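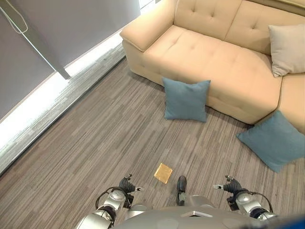
3.2 Robot setup and upkeep

All living room trials were run on one machine, a two-armed robot that we call Morville in the rest of this paper. It has a hand with separate fingers at the end of each arm and a camera at the head that looks steeply down over the work. The room it works in has a striped carpet and a tufted sofa with a chaise section. The task is to pick cushions up from the floor and set them against the backrest. This section covers how the robot was prepared before each block of trials and what we had to repair or change along the way. Control software is covered in Section 4.

Starting position. The robot is brought up to the front of the sofa and stopped facing the seat. We do not use floor markers. They came loose from the carpet during early tests and one of them ended up in a finger joint. The operator instead lines up the seam between the two seat cushions in the head camera view with a line drawn on the monitor. An error of 2 cm to either side made no difference we could measure. Larger errors mattered most on the chaise side, where the arm has less room to swing.

Arm check. With the robot in place, each arm is moved slowly through its full range with the hands open, first over the floor and then over the seat. The operator listens for rubbing at the joints and watches the cable that runs outside the wrist. This cable has to form an open loop. If it is too short, it pulls on its connector when the wrist turns inward. If it is too long, it catches on the armrest or on the corner of a cushion. We set the length with the wrist turned as far as it will go and then added 4 cm of slack. Tie points were wrapped in cloth tape after a bare cable tie left a scratch on the upholstery.

Hand height. The sofa is the hardest surface in the room for the hands to judge, being soft, smooth and low in contrast. Height is therefore set by hand at the start of each block. One arm is lowered over the seat with the fingers open until the index fingertip is just above the surface, and the joint values at that point are stored as the seat height. The same step is then done with the other arm. Light from the window gives the arms clear shadows on the seat, and our operators soon learned to use the gap between a fingertip and its shadow as a quick check. 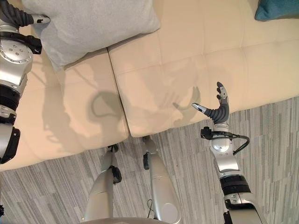
Figure 3. Head camera view of the robot at the sofa, with the right hand open just above the seat.

Fingers. The metal tips were the parts that needed the most care. They pick up fibers from the carpet and from the pillows, and a tip with lint on it slips on smooth fabric. Tips were wiped with a dry cloth after every 20 grasps and taken off for cleaning at the end of the day. Over the whole study we replaced 4 tips, all of them on the right hand, which did most of the reaching to the floor. The ribbed parts of the fingers were brushed but never washed. We found no wear on them.

Repairs. The study was stopped twice. The first stop was for a wrist connector on the left arm that had worked loose and made the hand drop out for a moment at a time. Telmo Vidal traced it by moving the cable by hand with the arm held still. The connector was reseated and a small clamp was added. The second stop was for a screw backing out of a joint plate. All plate screws on both arms were then taken out, cleaned, and put back with thread locker, and we added a torque check to the weekly list. Neither fault came back in the 27 blocks that followed.

Logging. Every change to the machine was written in a shared log with the block number, the part, and the name of the person who did the work. Trials run between the last good check and the discovery of a fault were dropped from the results and repeated. The log was closed on Jan 13, 2026. Amber Treloar and Keith Wihongi went through it separately to decide which trials to drop, and where they disagreed the trial was left out.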